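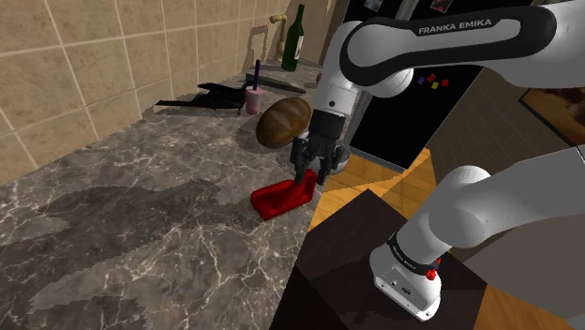
A Franka arm over the red L-shaped part in the kitchen scene, gripper fingers on either side of the upright end.

Jendholm 2 review: grasp planning in simulation

Jendholm is a grasp planner that runs on top of your simulator. You give it a mesh and an arm model, and it returns ranked grasps with a collision-free path to each one. I used it through December on a desktop with one mid-range graphics card.

Setup took 25 minutes, most of it spent on the Urov physics plugin, which wants an older compiler. Violeta Maldonado put the same version on a laptop and had to build the plugin by hand. The manual skips that step.

I ran 2,000 grasp attempts on the red part. It's a good test shape, with a long flat base and a raised end that gives two fingers something to close on. The planner ranked the upright end first in most runs. When it picked the base instead, the fingers usually touched the counter and the attempt was thrown out.

Clutter was handled well. The loaf of bread is right behind the part, and the planner kept clear of it once I raised the padding setting. With the default padding I logged 11 contacts with the loaf. The pink cup and its straw never caused trouble.

Planning time was fine for batch work. A full query took 900 milliseconds on my machine. Gurkar, which I used before, is faster but gives you one grasp and no ranking.

The viewer needs work. You can't step backward through a plan, and the contact markers are drawn so small that I had to zoom in every time. Error messages are mostly numbers. Rutilio Figueroa keeps a list of them on the user forum, and I had it open all month.

Licensing is per seat, and the trial leaves out the Python bindings.

Score: 7 out of 10. I'm keeping it for grasp ranking and still using Gurkar for quick checks.

Reviewed by Yamila Farías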